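Undby Library Extends Evening Hours for Summer Term
01/07/2026
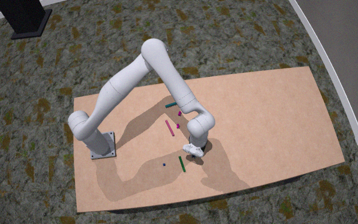

Computer rendering: robot arm mounted near one end of a long tabletop.

The Undby Library will remain open until 10 p.m. through the end of July, following requests from evening students and from residents who work during the day. The new hours apply to the main reading room, the periodicals area and the ground-floor study rooms. The local history collection will continue to close at 5 p.m.

A survey conducted in the spring drew 918 responses. Most of those who replied asked for later closing times, and many also asked for more places to sit near a power outlet. In response, the library has added 20 seats along the north wall of the reading room. Around 200 titles from the Kumarasinghe bequest have also been cataloged and may now be borrowed for the standard loan period.

Study rooms may be reserved for up to two hours at the front desk or by telephone. Reservations are held for ten minutes past the starting time and are then released. Food is not permitted in the study rooms - covered drinks are allowed.

Telma Pereyra, Head of Reader Services, will review attendance at the close of the summer term. A decision on fall hours will be announced in a later issue of this newsletter. Patrons who wish to comment on the extended schedule may leave a written note at the front desk.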